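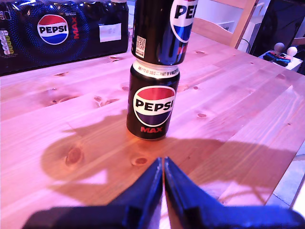
Grirkside, 2019-07-19

I have been stacking cans again. My sister-in-law Adaeze Ogbonna thinks a grown woman with a mortgage should put her drinks in the refrigerator and be done with it, and she said so in front of my kids, so I'm going to make my case where she can't interrupt me.

My case is that stacking cans is one of the good small pleasures of a house and we should all do more of it. You set one down, you set the next one on top, and there's that little click when the bottom of one settles inside the rim of the other. Somebody sat at a drawing board years ago and worked out that fit so that pallets wouldn't slide around in trucks, and I get to enjoy it at my pine table with my shoes off. Two cans of Pepsi Max, one on the other, maybe leaning a hair to the right (my table is old, and so is the floor under it). I love it!

While I had them at eye level I also got to reading. "ONLY TO BE SOLD AS PART OF A MULTIPACK," it says, in small letters on a white band up near the top of the can. I have opinions about this sentence. I grew up over a corner store, and the man who ran it, Harvey Grewal, would sell you one of anything. One egg, one cigarette, one birthday candle if that was all you needed. He'd have cut the plastic off a multipack with his keys and sold you a can out of it without blinking, and I'm sure he did, many times. For a kid with a few coins that was the whole appeal of the place.

I do understand why the line is there. The bundle is priced as a bundle, and if you break it up and sell the pieces for more, somebody upstream gets annoyed. Fine. But it's a funny thing to print on a drink that's already in my house. I'm not selling it. I'm putting it on top of another one.

What bugs me more is how the multipack has changed the way we keep food at all. I live alone half the week, when the kids are at their dad's, and I still buy like I'm feeding a ship. The single can costs so much more per swallow that buying just one makes you feel like a fool, so you carry home the brick. Then the brick has to live somewhere. Mine lives on the far end of the table, still in its shrink-wrap, because the cupboard under the stairs is full of the last good deal I got, on paper towels. I eat dinner next to it. My neighbor Songül Sarıgül keeps hers in the bathtub of the guest bathroom, and she has had no guests since March, so I guess that's working out.

Then there's the wrap itself. I have broken a nail on that stuff. I have gone in with scissors, and with a fork. Once you get a hole started the cans come rolling out the wrong end, and you're left with a big crinkly bag that fills the kitchen trash. Back when we had cardboard boxes with the tear-off corner, I used to keep the empty ones for the kids' drawings. I would pay 29 cents more for that corner. I'd pay it happily.

Adaeze's argument, to be fair to her, is that warm soda is disgusting and a stack is an accident waiting for an elbow. She's right about the soda. On the elbow, I've knocked over exactly one tower in my life, and it was four high, which was greedy, and the dent was very minor.

Two is a sensible height. Three if you're in a mood. My youngest and I used to build them after the groceries came in, before anything got put away, and we'd talk about school while we did it, and I heard more in those few minutes than I ever got by asking how her day was. She's thirteen now and mostly texts me from upstairs. But she came down for a drink last week, saw two cans on the table, and without saying a word went to get a third.

So the refrigerator can wait. I'll put some in before dinner, Adaeze, I promise, and you can have the cold one.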